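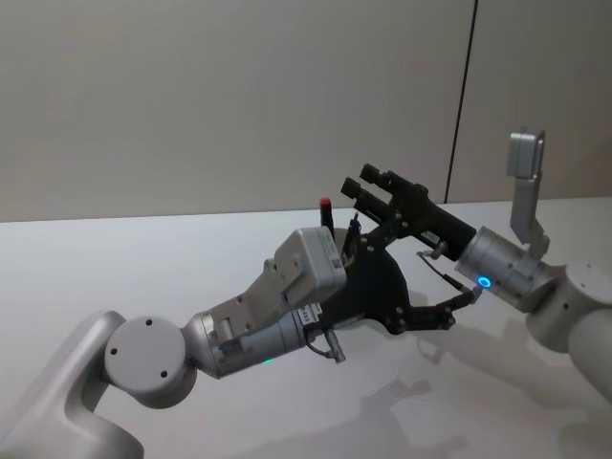
Levente Tóth had the kettle on before I had my coat off, and it was a good twenty minutes before we got to the game at all, because he wanted to know about my train and whether I still played pinball (I do, badly). I had been looking forward to this one for a long time. If you have read this blog for any length of time you will know that I lost most of last winter to Zadwood, the lumber town management game that he makes together with Tuncay Şimşekoğlu, and that I still go back to my save on rainy evenings to see how my sawmill is doing.

For those who haven't played, you start with a strip of forest, a cart and a loan you can't afford. You cut, you plant, you sell, and little by little a town grows up around you, with its own opinions on how you are running things. My town never liked me very much.

"That's the bakery," Levente said when I told him so. "Everyone puts the bakery next to the mill because there's a road there already. Then the bread tastes of sawdust and people are grumpy for the next ten years. We never wrote it down anywhere in the game. We wanted you to walk down the street and listen."

He grew up helping at his uncle's hardware store, and he says that most of what he knows about running a business, real or pretend, comes from standing behind that counter. "My uncle had a drawer of hinges that he'd bought too many of. I think he had them the whole of my childhood. When we were working out how storage would cost you money in Zadwood, I kept coming back to that drawer. You've paid for it once, and then you keep paying for it, every time you have to reach around it for something else."

Tuncay joined us by phone from his kitchen, where he was minding a pot of soup, and every so often he would put the phone down to stir it and we would wait. He writes the part of the game that decides what everybody in town wants and what they are willing to pay for it. Before this he worked on a game called Skestotton, a harbor builder that never got past its early version, and he speaks of it so fondly that I asked if he missed it.

"Oh, all the time," he said. "Skestotton had 687 kinds of cargo. Can you imagine? I was so proud of it! You could ship mustard and you could ship mustard seed and they had different prices on different days. And the people testing it would ship coal. Only coal, from beginning to end, because coal was at the top of the list."

So when he and Levente sat down to plan Zadwood, they wrote out every good they could think of and then started crossing out. They stopped at 193, and Tuncay says he could defend every one of them in front of a judge, even the clothespins. "Especially the clothespins," Levente put in. 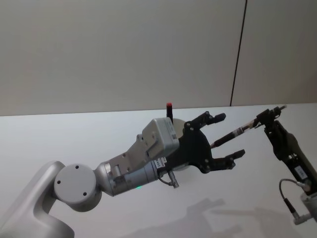

I asked them how they decide when a game like this is hard enough. It's a thing I have wondered about for years, as somebody who always seems to go bankrupt in the first hour and then can't stop making money in the tenth. Levente laughed and said that this was the oldest trouble in the whole genre and that he didn't think they had solved it either.

"At the start, every coin is a story," he said. "You begin with 3000, and you know where each bit of it went. You bought the saw, you paid the two brothers, you fixed the cart. Later on you're rich, and money is just a number going up in the corner. So we tried to make the later problems about people. Your foreman wants to retire. The school needs a teacher and the teacher wants a house with a garden. You can't fix that by cutting more trees."

Tuncay thinks they overdid it in the first release, when the foreman could retire in your second spring and take half the crew with him. The letters they got about that foreman! One player, he told me, had written two full pages in the foreman's voice, apologizing. They moved his retirement back by several years after that, and gave him a boat.

There was also the matter of Tsoukalas, the rival company across the river, which I have hated with my whole heart since November. I wanted to know whether it cheats. (My brother-in-law says it does. I had promised to ask.)

"Tsoukalas doesn't cheat," Tuncay said, and then there was a pause with some stirring in it. "It used to know the weather one day ahead. We took that out. Now it guesses like you do, but it has more patience than most players have. If the price of oak is bad, it waits. People see it sell at the top of the market and they're sure it looked at the answers."

Levente plays against Tsoukalas himself, on his lunch break, and he admitted that he loses more often than he'd like. He keeps the results in a notebook. I was allowed to hold the notebook but not to open it.

The thing most of you will want to hear about is Flanditz, the mountain map, and yes, it's coming. They are hoping for July. It brings a railway, a second town that trades with your first, and snow that closes the pass just when you have a full load waiting. The starting money stays the same, which made me groan out loud, and Levente was very pleased by the groan. Old saves will carry over, so my unhappy bakers will be able to take the train and complain about me somewhere else.

"The railway was supposed to be the easy part," Levente said. "You lay the track, the train goes along the track. But then you have two trains, and one of them is full of cheese, and somebody has to wait on the siding. Tuncay wrote me a very polite message about the cheese."

"It was a long message," Tuncay said. "I had feelings about it."

We talked on for quite a while after that, about board games mostly, and about whether anyone should ever be allowed to buy all four stations. By then the soup was ready and Tuncay had to go and feed his family. Levente walked me down to the bus stop, still talking about sidings, and as the bus pulled in he told me to move the bakery up by the church, where the wind comes from the other side. I did it that same night. The town's mood has gone up by two points so far.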